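Re-skinning the fingers on a hand-held gripper

You'll want a free evening, a sharp blade and low expectations. I've built two of these grippers on the bench at Girico, our shared workshop, and the fingertips are always the first thing to go. The hinges will outlive me.

Before you start, open the jaws as wide as they'll go and look at both fingertips from above under decent light. Check the bottom rims first, then the top faces.
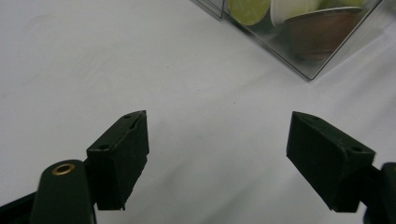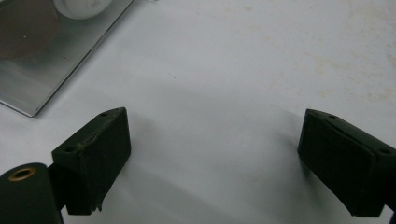
Skins wear unevenly, and mine favour whichever side I lean on when I'm tired. Mark each finger before you take it off, as they look interchangeable right up until you've bolted them on backwards. If the bottom edge has gone ragged like the one on my left finger, with a crease across the face as well, don't bother gluing it down. I tried that in May and got 20 minutes out of it.

Undo the fixings and lift the finger away from its bracket. Leave the pivot alone. Bevan Rewi once took his apart out of curiosity and now owns a very nice box of parts.

Peel the old skin in one piece if you can and use it as the pattern. Trace it, add a couple of millimetres at the bottom rim, and cut. Punch the holes after gluing. I've done it the other way and the holes wandered.

Clamp it and leave it for 18 hours. Lerato Nkuna says overnight is plenty, but Lerato also says her log of 1,553 grabs on one set of skins is accurate.

Refit, close the jaws slowly, and check that the faces meet flat. If they don't, loosen one finger, nudge it and try again.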